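Larar Seedling Records

Release of 16 April 2024

Measurements of mung bean seedlings grown in small closed chambers, for the comparison of plants that were carried on a sounding rocket with plants that stayed on the ground.

Prepared by Uriel Insaurralde and Evaristo Orlandini

What is in this package

Larar is a small dataset for school and first-year university teaching. It contains the growth measurements of mung bean seedlings from 16 chambers. Seven chambers were flown in the Wekell payload, seven stayed in the ground room as controls, and two were kept as spares. The spares were planted and watered in the same way as the others, but they were moved by car to the launch place and back without being flown. We recommend to look at them before making any statement about the effect of the flight, for reasons which are explained under Known problems.

The flight was suborbital. The seedlings had a few minutes of very low gravity and, before that, a short and strong acceleration. They did not live in orbit. We repeat this because the first version of the README used the expression "grown in space", and several teachers wrote to us with questions about light and air on a space station. The expression was our mistake and it is removed.

The main table has 718 rows. One row is one seedling measured at one moment.

Files

readme.txt
The document you are reading.

seedlings.csv
The main table. Comma separated, UTF-8, a header line at the top.

chambers.csv
One line for each chamber, with its group, its position in the rack and the name of the person who planted it in coded form.

climate.csv
Temperature and humidity as recorded by the Gutberg loggers. The time is in UTC everywhere.

sheets
A folder with the scanned paper sheets from the measuring table. The handwriting is partly in Spanish and partly in Italian. A short glossary is in sheets/glossary.txt.

scripts
Two short scripts which check the tables and draw the growth curves. They need only a standard Python installation and a plotting library.

Columns of seedlings.csv

row_id
A whole number. It is never used again if a row is deleted, so there are gaps.

chamber
The letter of the chamber. The same letter is used in chambers.csv.

seed
The position of the seed in the chamber, counted from the hinge side.

day
Days since the seeds were first watered. The watering day is zero.

root_mm
Length of the main root in millimetres, measured along the curve with a thread.

shoot_mm
Length of the shoot in millimetres, from the seed to the base of the first leaves. If the shoot was hooked, it was not straightened.

angle
Direction of the root tip in degrees, where zero is straight down at the time of measuring. Positive values are toward the hinge side.

colour
One word chosen from a fixed list: white, cream, pale green, green, brown. A seedling with two colours has the one which covers more of the shoot.

observer
A code of two letters. The key is not published.

note
Free text, mostly empty. We corrected the spelling but we did not change the meaning.

How the seedlings were grown

The seeds came from one bag bought at a grocery store. We sorted them by hand and took out the broken ones and those with a wrinkled skin. The others were left overnight in tap water, and then placed on filter paper in the chambers. Each chamber is a clear plastic box with a hinge on one long side and a foam strip which holds the paper in place. The lids were closed with tape. Air could pass through a small opening covered with cotton.

The light in the ground room was set to 2,000 lux at the height of the lids, twelve hours on and twelve hours off. During the transport and the flight all the travelling chambers were dark. The ground controls were covered with a black cloth for the same hours. The cloth was taken away when the message of recovery arrived by radio, so the dark period of the controls is a little shorter than that of the flown chambers. The exact times are in chambers.csv, in the columns dark_from and dark_to.

Watering was done with a syringe through the cotton. After the recovery no more water was given before the first measurement.
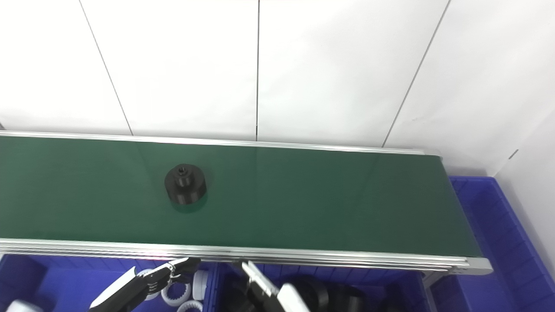 How the measurements were made

Two observers worked at the table at any time, one measuring and one writing. The person who measured did not know to which group a chamber belonged. For this purpose the labels were covered by Evaristo Orlandini before the session and uncovered after it. For the first session after the recovery this was not fully possible: the flown chambers had marks of the payload clamps on the lid, and an attentive person could guess. These rows have the value 0 in the column blind, which was added in this release at the end of the table.

The thread method is slow, but it gave us better agreement between observers than the ruler. When a root was broken during the opening of the chamber, both parts were measured and added, and the note says "broken". Please decide for yourself if you want to keep these rows. The script growth_curves.py leaves them out by default.

The angles were read on a transparent protractor laid over the lid. Readings are to the nearest five degrees. Do not treat them as more exact than this, also if your software shows decimals after averaging.

Known problems

Chamber F leaked. The paper was dry on one side when it was opened, and the seedlings on that side are much shorter. It is a flown chamber, so if you do not exclude it, the flight group looks worse than it should. We left it in the table because students learn something by finding it.

The two spare chambers had a bumpy road journey, and their roots are more curved than those of the ground controls. A part of the curvature in the flown group can therefore come from the road and not from the rocket. With two chambers only, we cannot say how large this part is.

The Gutberg logger in the payload stopped before the landing and started again by itself. The gap in climate.csv is real and should not be filled with a straight line. Temperatures after the gap are correct, but the clock was late, and we moved these times using the radio record. The original times are kept in the column time_raw.

Fungus was found in chamber M on the last day. The rows of that day are marked in the notes.

The codes of observers were mixed for one session in which two people exchanged places after lunch. We gave both of them the code XX for that session.

Suggested use in class

The dataset was tried at the Godoy school with two groups of students. The younger group compared only the root length on a single day and made drawings of the distributions on paper. The older group used the full table and had to write a short statement of what can be said and what cannot. In our experience it is good to give the chambers table later, after the students have already formed an opinion, and let them discover the spares.

Some questions which worked well:

Why are seedlings from the same chamber more similar to each other than seedlings from different chambers?
What would be a fair control for the acceleration?
Does the root return to its normal direction, and how many days does it need?

Please do not use the data to advise farmers or to calculate anything about food production. The number of chambers is far too small and the seeds are of unknown variety.

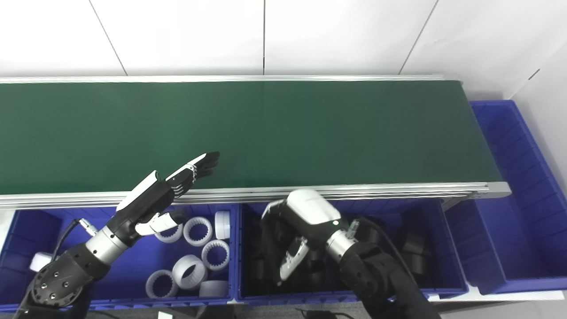

Green conveyor belt with blue bins in front; the left bin holds white plastic rings with internal teeth.

Personal data

The tables contain no names of students. The scanned sheets had first names in the upper corner and these were covered before scanning. If you find a name which we have overlooked, write to us and we will replace the file.

Licence

The tables, the sheets and this text can be copied, changed and shared, also for commercial purposes, if the source is named. The scripts can be used without any condition. The name Wekell and the drawing on the payload are not included in the licence.

How to cite

Insaurralde, U. and Orlandini, E. Larar Seedling Records. Please add the release date as it is written at the top of this file, because the number of rows differs between releases.

Changes in this release

Column blind added to seedlings.csv.
Times of the payload logger corrected after the gap, original times kept.
Wrong group for chamber K repaired. It was listed as flown and is a ground control.
Duplicate rows from the second session removed.
The word "color" in the header changed to "colour". Old scripts will fail at this point and must be adapted.
Glossary extended with the Italian abbreviations.

Planned

We want to repeat the ground part in June with a centrifuge for the acceleration phase. The chambers will be the same, with new foam. If it succeeds, the rows will be published as a separate table and will not be joined to this one.

Corrections

Corrections are welcome from everybody. Please give the row_id and the chamber letter, and if possible the name of the scanned sheet where you see the different value. Uriel Insaurralde answers for the tables and Evaristo Orlandini for the sheets and the chambers.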